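clunby-desk-sorting
README / data card – work in progress, Reddy to be merged later

What this is

Short recordings and stills of small items being put into a divided desk box. Smoky see-through box with compartments, pale wood table, small stuff going in. That's the whole subject. Made for the Flimico desk storage project, shared in case it's of use to anyone else working on tidying, storage layout, or see-through containers (which are a pain, see Known problems).

Part of a pair. Clunby = desk items. Reddy = kitchen drawer items. This card covers Clunby only. Don't mix the label files, the item codes overlap.

Status

Version 2. Version 1 had the wrong compartment labels for one whole folder, please delete it if you still have it. Labels in v2 were redone from scratch in November.

Contents

clips/ – 20 clips, one sorting round each
stills/ – 2000 stills pulled from the clips
labels/items.csv – what the item is, where it ended up
labels/box.csv – compartment layout
notes/ – setup notes, messy, read at own risk

The box

Open top, brown-gray tint depending on the light and where you look from. Thin inner dividers, compartments laid out in a grid. You see the wood right through it, and the walls overlap each other, so from a low angle one divider looks like three. Compartments are numbered from the back left corner going right, then the next row. "Back" always means the side away from the person sitting at the table. If the box got turned during a round there's a note in box.csv under "rotated".

The table

Pale wood, strong grain. Same table all the way through. Other things on the surface (bits of tape and so on) are not labeled and were left alone. The grommet hole isn't labeled either, though it is handy for telling which way round you are.

Items

Mostly light, thin or ring-like things. White on pale wood is common. Item names in the csv are plain words: ring, rod, clip, cap, band. "Ring" includes open C shapes – we argued over a separate class and didn't do it. 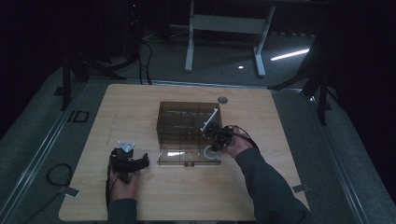
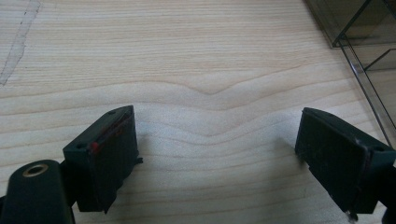
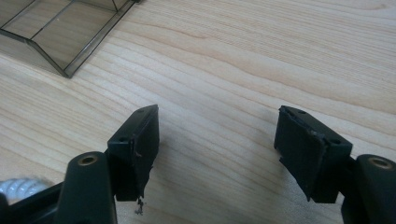
How a round goes

Box starts on the table, usually somewhere near the middle. Items go in one at a time. Long ones are supposed to lie flat in a compartment and not stick out over the edge, but see below. No fixed order. The person sorting picks the compartment, with one rule: same kind goes with same kind if there's room.

Round ends when the items are in or the person gives up on one. Given-up items get "left_out" in the csv and stay in the clip.

Columns in items.csv

clip – folder name
item – plain word, see above
color – white, clear, black, other
from – side of the table it started on, left or right
to – compartment number, or left_out
fit – flat, leaning, sticking_out
sure – y or n, how sure the labeler was

If sure = n then treat "to" as a guess. Mostly this is see-through walls again.

Labeling

Two people labeled every clip seperately, then compared. Where they disagreed they watched it again together and picked one. If they still couldn't agree, sure = n. Tool was Zelance, export settings are in notes/.

Known problems

- See-through walls. An item in one compartment can look like it's in the next one over. Check more than one view before trusting a single still.
- Grain lines get picked up as edges. Our first outline script found a lot of boxes that were just wood. Script removed from the repo.
- Box often only partly in view in the close stills. box.csv has a "partial" flag, use it if you need the full outline.
- Long items that don't fit flat. fit = sticking_out is over-represented compared to a normal desk drawer, we had the wrong length rods.
- Very few black items. Don't use this for color balance.
- Color of the box drifts, brown in some views and gray in others. Same box.

Not included

No sound. No weights or sizes for the items, we meant to measure them and ran out of time. No drawer versions of the same box, those will come with Reddy.

Splits

Split by clip, never by still. Stills from one clip look nearly the same and you will fool yourself. 2 clips are held out for testing, names in splits.txt.

Changes

v2 – new labels, added fit column, renamed "slot" to "to"
v1 – withdrawn

To do

- measure items
- fix the spelling of "compartmnet" in the box.csv header (will break loaders, so waiting for v3)
- merge item codes with Reddy
- clean up notes/

Use

Free for research and teaching. Say it came from the Flimico desk storage project and give the version. Found a wrong label? Open an issue with the clip name and compartment number.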